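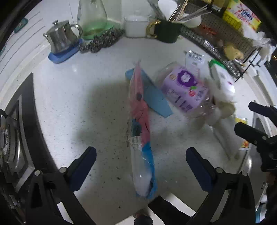
Gripper comparison FAQ: hand-held units on a kitchen counter
Last revised February 27, 2024
Maintained by Marthinus Kekana, Ustcombe bench group

What is being compared?
Two finger pad compounds, Skorach and Ayala, on hand-held two-jaw grippers. Linkage, pivots and camera mount are the same for both. Only the pads change.

Why a counter and not the bench?
Bench blocks are rigid and evenly spaced. Packets, bags and paper deform under load and sit close to other things, and pad differences show up there first.

How many grasps are in the current set?
916 attempts, of which 596 used Skorach pads. The remainder used Ayala. The split is uneven and success rates should be read per pad, never pooled.

What counts as a successful grasp?
The item leaves the surface, stays between the pads for the full hold, and is released where the operator intended. A torn item is a failure even if it was held.

Which items are hardest?
Thin plastic bags. The film slides over itself inside the jaws, so the pads can be closed fully while the contents shift. Paper towel is easier: it bunches and gives both pads something to press on.

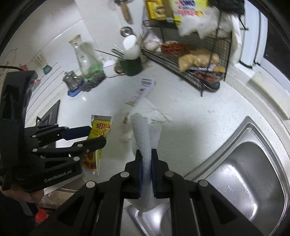
Paper towel held between both pads, second gripper at left.

Can two grippers be used at once?
Yes. Start both recordings before either unit moves. Bimanual takes are logged separately – the second unit often blocks part of the wrist view, and tracking loss is scored per camera.

Does the wide lens affect the results?
It affects position estimates near the edge of the view. Run the Kanarell calibration before each session and again after any knock to the mount.

When should pads be replaced?
At 400 closures, or sooner if an edge lifts. Wipe with a damp cloth between items. Do not use solvent on Ayala pads.

Are the raw logs available?
On request from Xiomara Delacroix. State the pad type and whether you need single or bimanual takes. Logs from before September use the old jaw-width scale and need converting.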